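What can I use to get foundation stains out of a white tabletop?
Posted in Cleaning & Household, 10/28/24 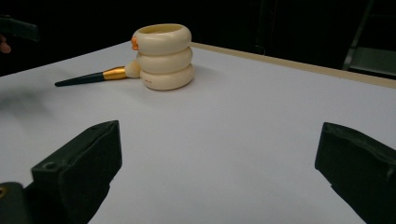

The cup and brush on the white table.

I rent a one-bedroom unit and the table in the front room doubles as my dressing table. It's a plain white top, bought second-hand, so I have no label or paperwork to tell me what it's made of. Last week I knocked over a bottle of liquid foundation near the back and didn't notice until the next morning. I wiped it up with a damp cloth and most of it came off, but there's a beige patch a bit bigger than a fifty cent piece that won't budge. It isn't in the part I photographed.

So far I've tried dish soap and warm water, then micellar water on a cotton pad. The micellar water took a little colour off the first time and nothing after that. My sister says to go straight to bleach, but I'm worried about yellowing the rest of it. I've also seen people recommend those white melamine sponges and other people saying never to use them.

I don't want to spend much. A new table the same size was $208 at the place I looked, and I'd rather keep this one.
– Posetti

Munther Salameh
Don't start with bleach. Foundation is mostly pigment held in oil or silicone, and bleach does very little to either. You could end up with a pale ring and the stain still sitting in the middle of it.

I'd go in this order and stop as soon as something works:

Oil first. Put a few drops of baby oil or plain cooking oil on the patch, leave it for 10 minutes, then wipe with paper towel. Long-wear foundations are made to resist water, so your dish soap was never going to shift much of it. Wash with soapy water afterwards to get the oil off.

Then bicarb. Mix it with a little water until it's like toothpaste, spread it over the patch and leave it for half an hour. Wipe it off with a soft cloth and don't scrub. Bicarb is a mild abrasive and will dull a gloss finish if you lean on it.

Then rubbing alcohol, but only if the top can take it. Test it under the edge where you won't see it. If the cloth picks up any white, it's a painted top and alcohol will strip it. If nothing comes off after a minute, dab the stain and keep turning to a clean bit of cloth.

On the melamine sponges, both groups are right. They work like very fine sandpaper, comparable to something well over 1000 grit. On a matt surface you probably won't notice. On a shiny one you'll get a dull spot that shows up whenever the light comes in from the side.

If there's still a faint shadow after all that, the pigment has gone into the surface and you're looking at paint or a tray to cover it.

Stoto
toothpaste. the white kind not the gel. did it on my bathroom bench for hair dye and it came up fine, took 3 goes

Wojcik
Agree with Munther about oil first. I'd add that sunlight helps with what's left. I had a curry stain on a white kitchen table that I'd given up on, and it faded to nearly nothing over a couple of weeks in February after I moved the table under the window. Curry is a different sort of stain and makeup pigment may not fade the same way, but it costs nothing to try.

Also, get a cheap placemat or an offcut of clear vinyl for the spot where you do your makeup. The fabric shop near me sells vinyl by the metre and will cut a small piece.

Posetti
Thanks all. Oil got most of it on the second try and the bicarb took it down to a faint mark. I tested the alcohol under the edge and the cloth came away white, so I've left that alone. Will pick up some vinyl on the weekend.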